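The Second Set of Jaws

The first gripper Analyn Tan built could hold an egg but not a coin. The second could hold a coin, once, and then a linkage arm snapped at the pivot. She kept both in a drawer in Padilla, where she rents the upper floor of a house and does most of her building after dinner.

Tan repairs dental equipment for a living. Three years ago she started printing parts for a hand-held gripper, the kind a person squeezes to pick things up while a camera records what the fingers do. The recordings can then be used to train a robot arm with the same fingers. She had seen a university version and priced the parts at $485, without the printer. Hers cost more than that, mostly because of the parts she ruined.

The design she uses now has two jaws driven through one set of gears. Each jaw rides on a pair of arms that swing together, so the pad stays at nearly the same angle as it closes. The black parts come off a printer at Cerkden, a shared workshop a short bus ride away. Members pay by the hour and bring their own filament. Tan goes on Wednesday nights, when the big printer is usually free.

"The plates are easy," she says. "It's the holes. If the hole is a hair too big, the arm wobbles, and then everything you record wobbles too."

She reams each hole by hand and presses in a steel pin. The main pivots get a shoulder bolt and a thin washer. She tightens them until the arm stops moving under its own weight, then backs off a little.

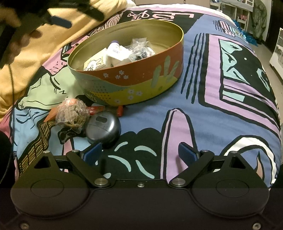 The pads took longest. Her early ones were hard plastic, and small boxes shot out of them sideways. She tried bicycle tube, then a poured rubber that tore at the corners. What she has settled on is a soft pad with a stiff back, glued on and replaced when the surface gets slick. A pair lasts her a couple of months.

In September she built a second gripper to match the first, one for each hand. That turned up a new set of problems. The two had to close at the same rate, and the left one lagged. She took it apart four times before finding a burr on a gear tooth.

Her log for the pair stands at 1,044 recorded grasps, of which she has thrown out 139. Most of the rejects were dropped frames or a loose cable. Thin plastic packaging still gives her trouble. It folds when the pads touch it, and the fingers close on less than she meant to pick up.

The robot arm is a used Jolier she bought from a packaging shop, with one joint that runs warm. It can now lift a small carton and put it down where she wants it on most tries. Bottles are next. She has the plates for a new version cut down by 2 millimeters on each side, and they are waiting to be reamed.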